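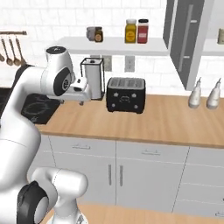

Herman Ismail wrote:
With respect, I cannot agree that the second half of Maltcombe is weaker. The flood sequence runs 40 minutes and the director keeps the geography of the valley clear throughout.

Destau replied:
Clear, yes. It is also repetitive. Members are reminded that the print screened in May was the longer cut, which may account for the difference of opinion.

Kälin_Archive replied:
The shorter cut removes the mayor's speech and most of the dam inspection. In my view it is the better film.

Herman Ismail wrote:
The inspection is the only scene in which the engineer is permitted to be wrong. Without it, her later silence has no meaning.

Bondbridge replied:
I attended with an audience of more than 900 and heard no complaint regarding length. The score was too loud.

Moderator:
Comments on the ending should carry a spoiler notice. Posts are limited to 3,000 characters.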